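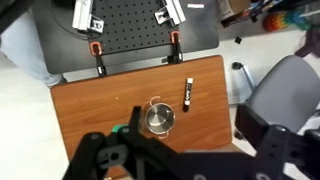
**Figure 6.** Tabletop with a small steel pot and a black marker.

## 4. List Variety in Small-Format Play

We now get to the part of the study we enjoyed most: what players bring when the points limit drops. Our data set holds 4,000 fleet lists for the miniatures game Prarno, all sent in by players through the Rustent list builder. Of these, 700 were built for the small format, and they are a delight to read!

In the full-size format, lists bunch up quickly. Most players start with the Polik carrier, fill the escort slots with cheap gunboats, and spend whatever is left on upgrades. We expected the small format to be even tighter, as there are fewer points to play with and the carrier eats up so much of them. The small lists turned out far more varied. We sorted them by lead ship and main escort, and found 17 distinct builds that showed up often enough to study, compared with six in the full-size format.

The Shibata frigate is the star here. At full size it looks overpriced, and few players touch it. In small games its wide turning arc covers a large share of the play area, so a single frigate can threaten both flanks (a joy to fly, as two of us can confirm). Players paired it with minelayers, with fast scouts, and in a few bold cases with no escort at all.

We also looked at upgrade cards. Small-format players bought fewer of them but spread their picks across more of the card pool. Repair cards, a staple of carrier lists, almost vanished, while movement cards rose sharply.

One limit should be kept in mind. A list saved in the builder may never have reached a table, and our records do not link lists to match results. We can speak with confidence about what players like to build, and much less about what wins. Section 5 takes up that second question using event records, where the Shibata lists hold up better than we had dared to hope.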